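Umbrales: puertas, cuerdas y agua en tres santuarios de montaña

Proyecto final de Historia de las Religiones, segundo curso
Rakiya Usman y Chidubem Effiong
8 de marzo de 2019

1. De dónde salió el tema

Empezamos queriendo estudiar los caminos de peregrinación en general, y a las dos semanas ya estábamos perdidos entre mapas. Fue leyendo sobre los santuarios de montaña cuando nos dimos cuenta de que lo que más nos gustaba era un momento muy pequeño del recorrido: el paso de fuera a dentro. ¿Qué se hace justo antes de entrar? ¿Quién se inclina, quién se lava las manos, quién sigue andando sin enterarse? Con eso nos quedamos, y la verdad es que lo hemos disfrutado muchísimo.

2. Los lugares

Elegimos tres sitios que se pueden visitar en un fin de semana largo: la ermita alta de Brirkirmont, el santuario de Akpan y la fuente de Bastance. El primero tiene un arco de piedra sin puerta. En Akpan no hay arco, solo una cuerda gruesa atada entre dos cedros, que se renueva cada invierno. Bastance es el más raro de los tres (y nuestro favorito): el límite es el propio arroyo, y se cruza por unas piedras planas que obligan a mirar al suelo, de modo que todo el mundo llega con la cabeza baja, quiera o no.

A Brirkirmont se sube por una escalera de 823 peldaños. El dato viene en la guía parroquial y no lo comprobamos, porque bastante teníamos con respirar.

3. Cómo trabajamos

Pasamos dos días de febrero en cada lugar, de nueve a cinco, sentados a la vista y con el permiso de los encargados. Anotamos el paso de 2.816 personas. De ellas, 1.798 hicieron algún gesto reconocible en el umbral: una inclinación, una pausa, tocar la piedra o la cuerda, mojarse los dedos. Además pasamos un cuestionario breve a 200 visitantes, casi todos amabilísimos a pesar del frío.

El cuaderno de campo lo dividimos en dos columnas, gesto y comentario. La segunda acabó siendo mucho más larga que la primera.

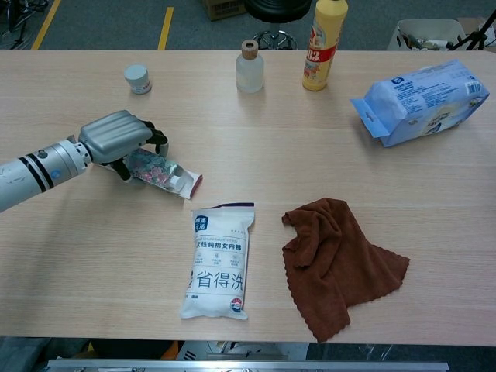

También consultamos el fondo antiguo de la biblioteca Sternley, donde se conserva un relato de viaje con tres páginas enteras dedicadas a la cuerda de Akpan. El autor cuenta que los arrieros pasaban por debajo con el sombrero en la mano y que las mulas daban un rodeo. ¡Las mulas siguen teniendo su propio sendero! Lo recorrimos el segundo día y sale justo detrás del pabellón de ofrendas.

4. Lo que encontramos

El gesto se contagia. Cuando la primera persona de un grupo se detiene, las demás suelen detenerse también, aunque luego en el cuestionario digan que no son creyentes. Una señora de Akpan nos explicó que ella se inclina «por educación, como quien saluda al entrar en casa ajena», y esa frase nos sirvió más que un capítulo entero de teoría.

En Brirkirmont muchos tocan el arco por el lado izquierdo, donde la piedra está pulida. Preguntamos el motivo y recibimos respuestas muy distintas: que da suerte, que lo hacía la abuela, que es donde uno se apoya después de la escalera.

5. Dudas pendientes

Febrero es temporada baja y habría que repetir las visitas durante las fiestas de verano. Tampoco supimos bien cómo anotar a los niños pequeños, que en Bastance cruzaban el arroyo cuatro o cinco veces seguidas. Chidubem los habría apuntado cada vez; Rakiya, solo la primera, y así se hizo.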